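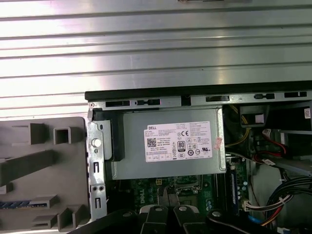

Power supply of an open Dell desktop, with its label facing up.

I think every person who uses a desktop computer should open one at least once. I don't say repair, only open and look.

My neighbor Kusum Bansal paid 145 dollars last April for a service visit, and the man changed one part in 10 minutes. She was not angry about the money. She was angry that she had watched the whole time and could not say what he did. For years the machine was under her desk, and it was as closed to her as a bank safe.

A desktop is a friendly thing compared to a phone. The parts are held by screws and brackets, and you can follow with your eyes where one part ends and another begins.
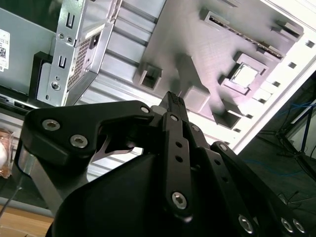 People tell me that this is work for experts, and partly I agree. The power supply should stay shut, always, and the cord must be out of the wall before you touch anything. But these rules take one minute to learn. We teach teenagers to drive a car, and a car is much more dangerous.

My friend Ebbe Granström disagrees with me. He says that a new computer for 300 dollars makes such knowledge useless. I believe the opposite - a cheap thing is the best thing to learn on.

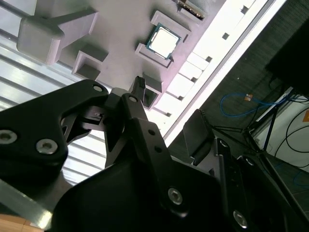

A processor in its holder, metal side up.

Kusum has now borrowed my screwdriver, and I have not asked for it back.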